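4.3 Preparing the Floor Before First Use

Read this section before you fill the Maneo upright carpet washer. The steps apply to area rugs and fitted carpet. For stairs and upholstery, see the hand tool section.

Caution: Do not use the washer on silk, jute or sisal. Water can shrink or stain these fibers permanently.

1. Check the care label on the back of the rug. If the label says dry clean only, stop and contact a rug cleaner.

2. Test for color loss. Dampen a white cloth with mixed solution, press it on a hidden corner for 2 minutes, then lift it. If any dye shows on the cloth, do not wash the rug.

3. Vacuum the rug in both directions. Loose grit left in the pile turns to mud and clogs the intake screen.

4. Roll back one corner and look at the floor. Sealed tile and sealed stone need no cover. Put a waterproof sheet under the rug on bare wood or laminate.

Note: A waterproof sheet must extend past the rug on all sides. Remove it as soon as washing is finished - trapped moisture can mark the floor.

5. Fill the clean water tank to the line with warm tap water. Add 49 ml of Biris low-foam solution. Do not use dish soap.

6. Set the height dial. Use LOW for flat-woven rugs and HIGH for cut pile. If the brush stalls, raise the dial one position and restart.

7. Plan the order of work. Wash one rug at a time and start with the one farthest from the door. On striped rugs, run the washer along the stripes, not across them.

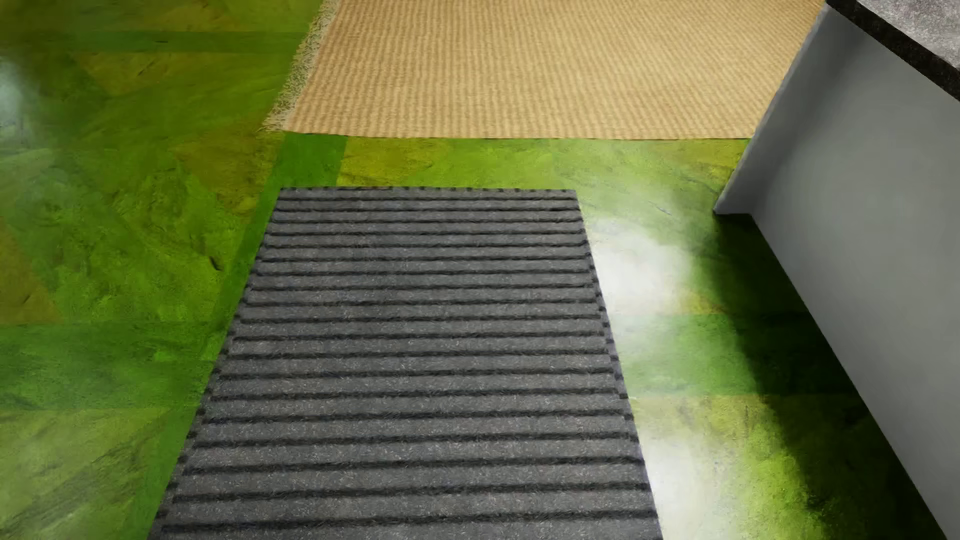 8. Make one wet pass forward with the trigger held, then one dry pass back with the trigger released. Overlap each strip by the width of the edge guide.

9. Empty the dirty water tank when the float closes and the motor note rises. Switch off at the wall first.

Caution: Keep the power cord behind the machine at all times. Do not leave it lying on a wet floor.

10. Let the rug dry fully before you replace furniture. If a leg must rest on damp fibers, place foil or a plastic pad under it.

If the unit shows error code 652, the brush cover is not latched. Go to section 7.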